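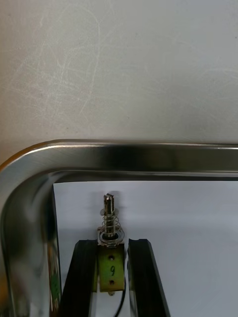 By the Starkness newsletter editor

The workshop at Titthorpe opens its doors twice a year, and the May open day is the one to catch. I got there at half past nine, before the coffee was ready, and stayed until they started stacking chairs. By then 298 people had come through, most of them crowded three deep at the sorting bench.

I sat down afterward with the engineer who leads the bench project, which goes by the name Tromley. She had been talking all day and was still happy to talk some more.

"People arrive wanting to see it do something huge," she told me. "Then they watch it reach for one tiny part and they go completely quiet. I love that moment!"

Tromley's job is salvage. Old door locks and vending equipment come in from a repair firm called Insaurralde, get opened up by hand, and the small parts go to the robot to be picked up and put in order. The team has logged 3122 attempts since they began. I asked how many had gone well, and she answered without looking it up - 2483.

"The rest we keep too," she said. "A bad grab is worth a lot to us. You play it back and you can see the second it went wrong." 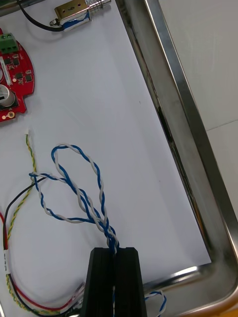 Wire is the hard part, she says, and she could have gone on about it all afternoon. A metal part keeps its shape when you touch it, but wire moves as soon as you do, and then everything attached to it moves as well. She pointed me to the blue-and-white pair held in the gripper, twisted tight near the fingers and then opening out into big loops, and asked me where I thought the ends were. I had no idea. "Right," she said, "and you have had years of practice with shoelaces."

Visitors got a turn as well. There was a sign-up sheet for steering the arm by hand, and 55 people had a go, including a girl of maybe ten who beat most of the grown-ups (and me, by a lot). The engineer was thrilled with her. "She took her time. Adults rush in, bump the part, and then chase it all over the place."

I wondered if the slow pace ever bothers her.

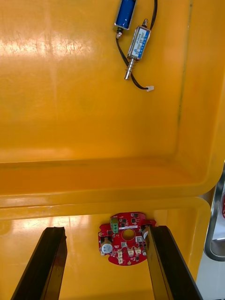
"It used to," she said. "My first month I wanted it to be as quick as I am. Now I want it to be gentle, and it can speed up later." The next step is getting it to tell a part worth saving from one that should go to scrap, and she hopes to have a first version running for the fall open day. She has also asked for a bigger room, though she isn't holding her breath on that one.

Entry is free, and the sign-up sheet goes out when the doors open at ten. Get your name down early if you want a turn with the arm.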